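4.2 Sorting habits and the return of small parts

One of the happiest surprises of the study came from the way people put things away. We had gone to the repair mornings at Ojeda expecting to write about tools, and we came home with notebooks full of trays, jar lids and egg boxes. Repairers who open up a clock or a toy must keep track of pieces that look almost the same, and each of them has a private system for doing it. Over 14 sessions we logged every part that left an object and every part that went back in (3150 in total), and the private systems mattered far more than we had guessed!

Joaquín Urrutia, who has mended clocks for most of his life, lays out parts in the order they come off, left to right, and reads the row backward when he rebuilds. Newer members tend to group by kind: screws with screws, springs with springs. Both ways work well for a short job. The differences show up when a job is left over lunch or carried to the following Saturday, and the person must remember what the layout meant.

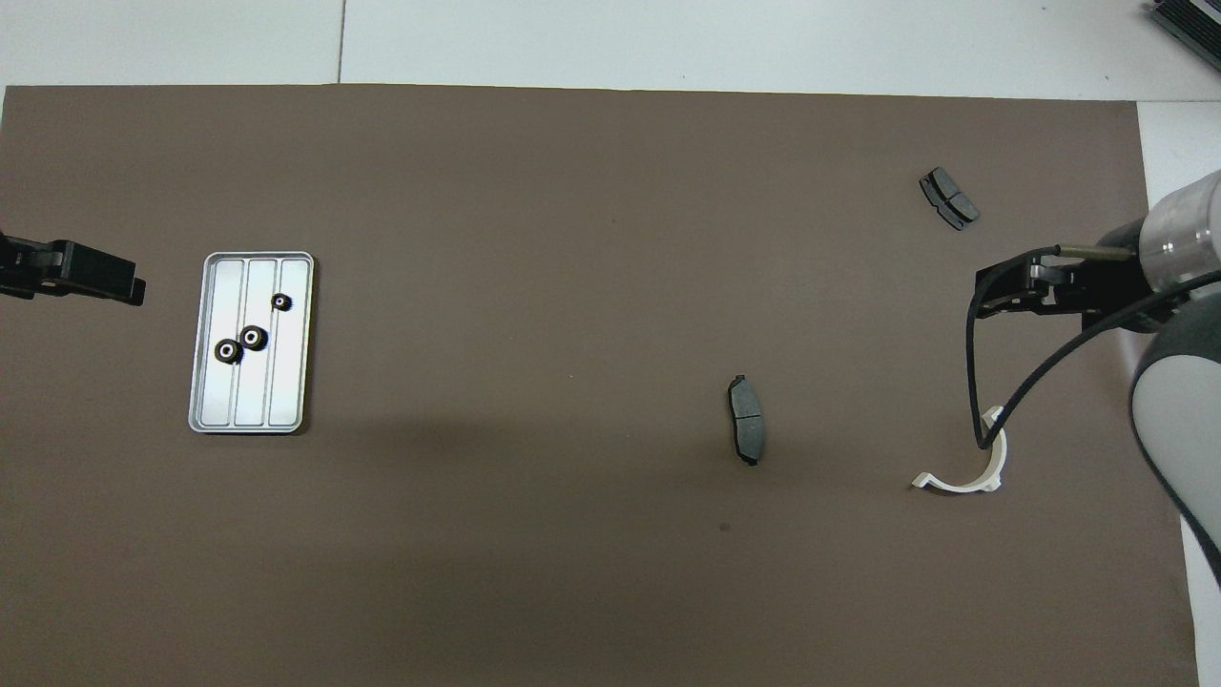

Figure 7. Small black gears in a divided metal tray.

Memory for a layout seems to lean heavily on edges and borders, a point Modise made in her earlier work on kitchen drawers and one we were delighted to see again. Repairers asked to redraw their layout after a break placed items next to a border more accurately than items in open space. Low ridges like those between the three channels in Figure 7 give the eye such a border, though a small part can still come to rest across one, as one of the gears does. In the interviews, Emiliano Toledo called these strays "the ones I have to ask about," and he was able to name the home channel for nearly all of his.

We also tried a plain flat dish, the Stondar, with the same repairers. Here the redrawn layouts drifted toward the center, and people who sorted by order of removal suffered most. Urrutia got around this by turning the dish so that a chip in its rim always faced him. We take up such homemade landmarks in Section 4.3.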